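适用对象:在 Clorthorpe 开放日负责双臂工位的操作员和讲解员。控制软件为 Krawczyk,记录工具为 Fernel。其他版本的菜单位置可能不同,参数名一致。

# 双臂桌面工位:开放日演示的准备与执行

## 1. 演示内容

演示任务是双臂配合处理小件:一只手臂从台面取件,送到工作区中部,另一只手臂接近后完成对接或交接,然后放回台面。单次循环从发出启动命令到双臂回到待机位为止。讲解词按一次循环编写,不要在循环中途插入其他动作。

小件以白色塑料件为主,尺寸小,观众站在围栏外不容易看清,因此显示屏上要同时给出固定机位和腕部机位两路画面。固定机位用来看双臂的相对位置,腕部机位用来看指尖与工件的接触。

台面上与任务无关的物件(烤面包机、玻璃罐等)按平时的位置保留。开放日当天不要为了美观重新摆放。上一次演示前有人把后排物件向前移了一些,右臂的一条过渡路径因此多停了两次,查了半个上午。

## 2. 开机前检查

检查在上电之前完成,由操作员本人做,不交给讲解员。

1. 两只手臂的底座螺栓。用手推底座,不应有可感知的晃动。有晃动时用扭矩扳手补到安装手册的数值,不要凭手感拧。
2. 腕部支架与夹爪的连接螺栓。重点看三角形支架上的螺栓头是否有退出。
3. 腕部线缆。把手臂手动推到最远的取件位,再推到交接位,两个位置上线缆都应留有余量,且不进入两指之间。
4. 指面。用无尘布蘸异丙醇擦一遍,等干透。
5. 前侧导轨附近的小电路板,确认接插件到位。上电后再看指示灯。
6. 急停按钮。按下、旋开各一次。

第3项最容易漏。手臂在待机位时线缆总是松的,看不出问题。

## 3. 上电与回零

1. 合上主电源,等待 Krawczyk 的状态栏显示两只手臂均在线。
2. 进入“维护”页,选择“双臂顺序回零”。不要选“同时回零”,两只夹爪停在中部时可能互相干涉。
3. 先回左臂,再回右臂。若停机前右臂压在左臂上方,先手动把右臂推开。
4. 回零后读取两侧夹爪的开口零点。两侧偏差超过 0.3 mm 时执行一次夹爪标定。
5. 空跑一次循环,速度设为20%。空跑时操作员的手放在急停上。

空跑没有报警,再放工件。

## 4. 工件摆放

工件放在台面中部靠前,两只手臂都能到达的范围内。相邻工件之间至少留出一个夹爪手指的宽度。中空的小件要立放,开口方向随意,程序会根据腕部画面选取夹持面;平躺的小件程序也能处理,但成功率低,演示时不建议使用。

石材台面有浅色纹理,和白色工件的对比度局部较低。摆放时尽量让工件落在深色区域。右前方在下午有明显反光,腕部画面里纹理会发白,此时识别框会抖动。处理办法有两个:调低顶灯,或者把曝光从自动改成手动并降一档。两种办法选一种即可,同时使用会让画面偏暗,夹爪内侧看不清。

备用件放在围栏外的托盘里,按型号分开。Jalwood 那批件公差偏大,只作备用。

## 5. 执行一次循环

1. 讲解员示意可以开始,操作员在 Krawczyk 中载入任务,确认任务编号为488。
2. 速度设为60%。有儿童团体参观时设为40%。
3. 按下启动键,Fernel 会自动开始记录,无需另外点击。
4. 取件臂下降、闭合、抬起。闭合后看腕部画面:两指应平行,工件不应随手指倾斜。倾斜明显时在抬起之前暂停。
5. 两只夹爪在中部接近。这一段默认降速,不要在界面上手动提速。
6. 对接或交接完成后,先松开的一侧后退,另一侧保持夹持两秒。
7. 放回台面,双臂回待机位。Fernel 显示“已写入”后才可以开始下一次。

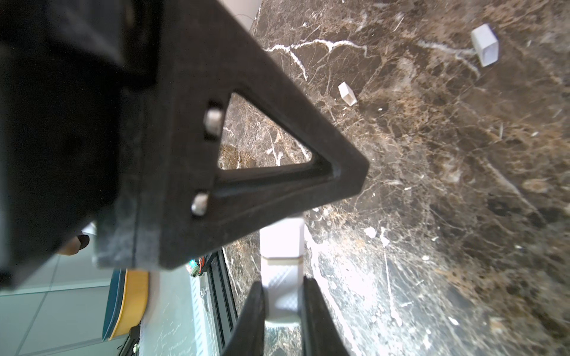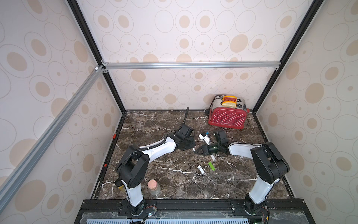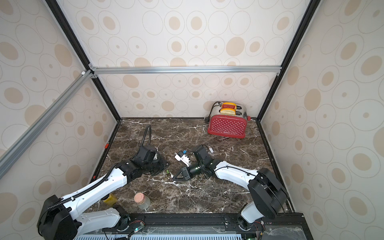
*图1为腕部机位,两指间夹持一个白色长方形件;图2、图3为固定机位,两只夹爪在台面中部相互靠近。*

第5步是观众提问最多的一段,讲解员应在此处停顿,让观众看固定机位画面。常见的问题是两只手臂如何避免相撞。回答时说明三点即可:两侧共用一个坐标系;规划时把对侧手臂作为障碍物;腕部之间设有最小距离,低于该值立即停止。最小距离的具体数值在配置文件里,不用背。

## 6. 中断与恢复

**夹空。** 闭合后开口读数为零。程序会自动重试一次,第二次仍夹空则停止。操作员把工件扶正,从第1步重新开始,不要使用“从断点继续”。

**工件掉落。** 先暂停,确认双臂均已停稳,再按下急停,然后伸手取件。取出后旋开急停,执行双臂顺序回零。掉落件如果有磕伤,换备用件。

**腕部线缆挂住。** 表现为关节电流缓慢上升,手臂动作略有拖滞。立即停止,不要试图用反向运动解开。手动松线后重做第2节的第3项检查。

**画面卡住。** 固定机位或腕部机位超过两秒没有更新时,任务会自行暂停。重新插拔相机线缆前先退出任务。只卡一路画面的情况多半是集线器问题,换一个端口通常可以恢复。

**误触急停。** 按正常流程恢复,讲解员继续讲,不必让观众离开围栏。

同一种中断连续出现三次,停止演示,改放录像。录像文件在操作台桌面的“备用”文件夹内。

## 7. 讲解时可以引用的数字

数字取自本工位的 Fernel 日志,截至二月:

| 项目 | 数值 |
|---|---|
| 累计完成循环 | 3,614 |
| 触发最小距离停止 | 17 |

成功率不对外报。不同任务混在一起统计,平均值没有意义,观众问起时可以请他们看现场的几次循环。第二行只统计自动停止,操作员主动按下的急停不在内。

## 8. 观众互动

可以让观众选择先取哪一个工件。选择由操作员在界面上输入,观众不接触键盘。允许的选项只有当前识别框为绿色的工件,框为黄色时说明角度不合适,请观众换一个。

不接受观众提出的新动作,包括让夹爪去碰烤面包机里的面包片。这类请求每次都有,统一答复为当前任务不包含该物件。

拍照可以,闪光灯不可以。

## 9. 收尾

1. 双臂回停放位,夹爪张开到一半。
2. 取出台面上的小件,清点后装盒。
3. 在 Fernel 中导出当天记录,文件名加场次编号。
4. 关闭控制软件,等待状态栏变灰,再断主电源。
5. 在交接单上写明中断次数和原因。没有中断也要填零。

曝光如果改成过手动,收尾时改回自动。

交接单交给 Eimear Ó Néill。参数改动须在交接单背面单独列出,写改动前和改动后的值,只写“已调整”的会退回重填。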